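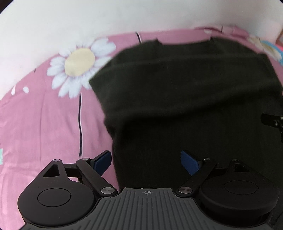
Vulevix: recogida de demostraciones para el plegado de ropa con pinza manual

Memoria del proyecto de la asignatura Robótica de Servicio

1. Objetivo

El proyecto consiste en reunir un conjunto de demostraciones con las que entrenar una política de plegado de prendas. No se usa teleoperación. La persona que graba sostiene una pinza con cámara y dobla la ropa con ella, y después se recuperan la trayectoria y la apertura de los dedos a partir del vídeo. El entrenamiento lo hace el otro grupo de prácticas; esta memoria se limita a los datos.

2. Material

- Pinza manual de dos dedos articulados, con almohadillas azul oscuro.
- Cámara montada detrás de los dedos, con la placa base siempre a la vista.
- Portátil para la descarga y la revisión.
- Prendas de casa: jerséis, camisetas y pantalones.

La marca en cruz de la placa sirve de referencia. Si se desplaza de un vídeo a otro, la cámara se ha movido y hay que recalibrar antes de seguir.

3. Lugares de grabación

La primera tanda se hizo en el laboratorio, sobre una mesa gris. Las siguientes se grabaron en 4 dormitorios, encima de la cama. El colchón cede al apoyar la pinza y la altura de la prenda cambia durante el pliegue, cosa que en la mesa no ocurría. También cambia el fondo: las sábanas estampadas dan muchos puntos de seguimiento y la trayectoria se recupera mejor que sobre una superficie lisa.

Las prendas oscuras son el caso difícil. En un jersey de punto casi negro el borde doblado apenas se distingue del resto de la tela, y lo que mejor se ve es el límite con la sábana. Por eso pedimos que el primer agarre se haga siempre en un borde lateral, con un dedo por fuera de la prenda y el otro por encima.

4. Procedimiento

Cada demostración empieza con la prenda extendida y la pinza abierta. Se graban 2 segundos sin mover nada, se hace el pliegue y se termina con la pinza abierta otra vez. Duración máxima: 30 segundos. Si la tela se escapa se puede repetir el agarre una vez dentro de la misma toma — a la segunda se descarta.

Los archivos se nombran con lugar, prenda y número de toma. Al principio el nombre lo ponía cada uno a mano y hubo duplicados en la carpeta del domingo. Desde entonces lo asigna el script Plastier al descargar la tarjeta.

5. Revisión

La revisión se hizo con Kasten, un visor que escribimos para marcar inicio, agarre, suelta y final. Quedaron 191 demostraciones válidas. Los motivos de descarte fueron, de más a menos frecuente:

Pérdida del seguimiento por movimiento rápido.
Almohadillas fuera de plano o tapadas por la tela.
Prenda mal extendida al inicio.
Toma demasiado larga.

En 9 de las válidas la apertura de los dedos sale con saltos. Las hemos dejado en una carpeta aparte (kakby_revisar), con el vídeo original, por si se pueden corregir con un filtro.

6. Problemas pendientes

El conjunto está descompensado. Hay muchos más jerséis que pantalones, y casi todos los agarres empiezan por el lado izquierdo. Habría que grabar otra tanda empezando por el derecho, o probar a reflejar los vídeos — esto último obliga a reflejar también la trayectoria y no lo hemos comprobado.

La iluminación no se controló. Las tomas de última hora de la tarde tienen más ruido en las zonas negras y el revisor tarda más en situar el instante del agarre.

7. Entrega

Se entregan los vídeos, las trayectorias, las etiquetas de Kasten y la hoja de calibración de abril. Las tomas descartadas se conservan en el disco del laboratorio hasta que termine el curso.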